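June 21, 2021

My third month at Wotex

I promised some of you in March that I would write when I have something to tell about the new job. Then I became busy and a little lazy, so it comes only now.

My work is to show a robot how to do small things in a home. I wear the gloves and the headset, I move my arms, and the robot moves its arms after me. Everything is recorded, and later my colleagues use the recordings to train it. One recording of one task we call a take. Our project has the name Hailu, and until last Friday we had 1,902 takes which were good enough to keep. Of these, 710 are mine. I am a bit proud of this number, I must say.

At present we are working on bathroom tasks. I thought they would be easier than the kitchen, but they are harder for me. A towel is the worst. My own fingers know very well when they hold cloth, but through the gloves I feel nothing, so I must trust my eyes only. In the first week I closed the hand too early again and again, and I was holding air.
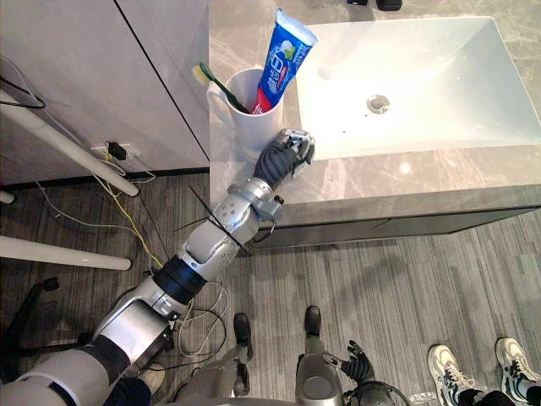
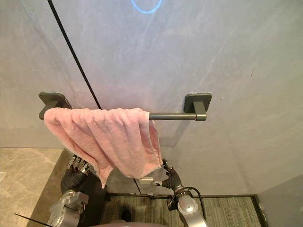 The mug with the toothbrush, and the pink towel on its bar.

With the mug the difficulty is another one. It stands near the corner of the counter, and I have to come to it slowly and from a good side. If I hurry, the take goes to the bin. My trainer told me to breathe out before I close the fingers. I laughed at first - now I do it every time.

On a good day I finish 61 takes. On a bad day it can be nine, and then I go home with a sore neck and do not want to speak with anyone. The headset is heavy for me after lunch. I have asked for a softer strap, and they say it will come.

I also notice that I look at my own hands differently. Yesterday I folded towels at home and stopped in the middle, to see which finger goes first. It was the middle finger, on both hands. I did not know this about myself.

Next we start with the bed sheets, for a task set we call Flanel. If somebody has a good method for the corners, please write it in the comments.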